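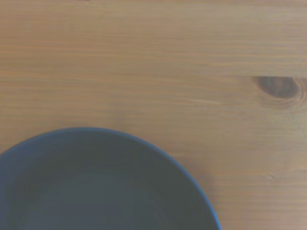
3 min read

Part 2: Setting up your Satari travel card before the trip

I use this card on the buses and ferries every time I go to Undach, so these are the steps I follow myself. Do them at home on your own Wi-Fi - the signal at the Villanueva ferry dock is terrible!

1. Open the app and tap New Card. Type your name the way it's printed in your passport (I left out my middle name once and had to start all over).

2. Pick Visitor. The pass is good for 14 days, and the clock starts on your first ride, so you can set it up early.

3. Add money. The smallest amount is 1000 in local currency, which got me through a long weekend with a couple of market trips thrown in.

4. Wait for the green check mark. Mine usually shows up in a minute or two, but it can take up to 48 hours if your bank is abroad.

5. Take a screenshot of the code and save it to your phone.

Note: The night boat to the Thursday market isn't covered. You buy that ticket on board, in cash.

Caution: Don't tap twice at the gate, even if it's slow. The second tap charges you for another passenger, and getting that back means filling out a form at the Villanueva office.

If the code won't scan, turn your screen brightness all the way up and try again. Part 3 covers adding kids to your card.

12 shares | 3 comments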